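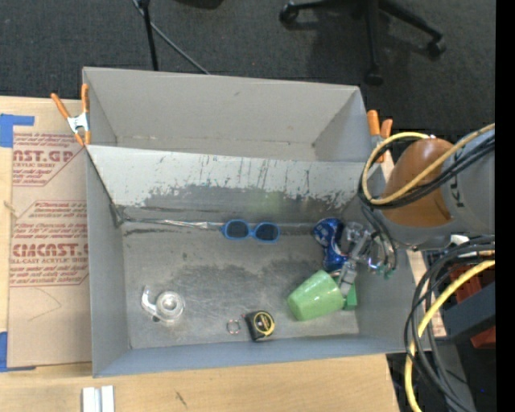
4.3 Working at the picking bin

These rules apply to every Dimulard cell where an arm reaches into an open bin. Read them before you switch the arm to automatic.

1. Clamp the bin to its support at two corners or more. Pull on each clamp by hand. If the bin shifts, reset the clamps and check again.

2. Load the bin with the arm stopped. Keep mixed items, such as cups, cans and tape rolls, below the rim.

3. Move the arm by pendant to each corner of the bin at no more than 200 mm per second. Watch the cables the whole way. They must not catch on a clamp handle or pull tight.

4. Clear the floor around the table. Office chairs stay outside the marked area while the arm is powered.

5. Start the cycle and stay within reach of the stop button for the first 2 minutes.

CAUTION: Do not reach into the bin to free a stuck item. Press stop, wait for the arm to come to rest, then lock out the power.

NOTE: Worn panels inside the bin may stay in use if the surface has no sharp edges. Loose strips or flakes must be removed before the next shift. Record the bin number and the wear on form 287.

Send questions about this section to Nhàn Lý, Sultudero cell safety, extension 592.

Section revised 8 June 2024. Next review in December.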